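Home-built arm gets new fingers at the Wullmont shop

January 31, 2019

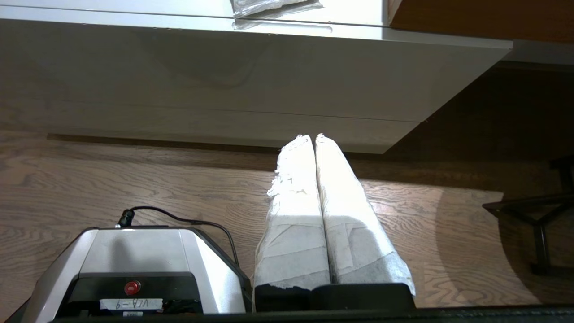 I've been meaning to write up what Ozan Coşkun and I have been doing with the arm, and last night we finally got far enough that it feels like news! Short version: the arm has a camera at the wrist, the wrapped fingers are on, and we're into low reaches now, the kind where it has to go in near the floor.

If you missed the earlier posts, Ozan and I have been building this thing on and off for 14 months, first on my kitchen table and then at the shared workshop in Wullmont (rent is cheap, heating is a rumor). The bare fingers were too slick for anything with a smooth side, so we went with a paper-or-cloth wrap and tape. The first wrap took us 18 tries to get right and I still don't love the left finger, which is raggedy near the tip. Ozan says leave it. Fine, Ozan.

The software side is called Potau, and it's mostly his. It has logged 2,004 reaches so far, and a good chunk of those are me bumping into furniture while I learned the controls. Low reaches are the hard ones. You have to bring the wrist down flat and keep the fingers nearly closed, and the cable loves to drift over to where you don't want it. I want a clip for that. Magnus Paterson has a drawer full of them and has promised me two.

What's next: softer pads from Trimik if they ever ship, then a proper go at picking up socks, pens and whatever else rolls under things. We're planning an open evening at the workshop in March, so come by and drive it yourself. Bring a sweater. And if anybody has wrapped gripper fingers in something better than paper, please write to me, I'm going through tape like crazy.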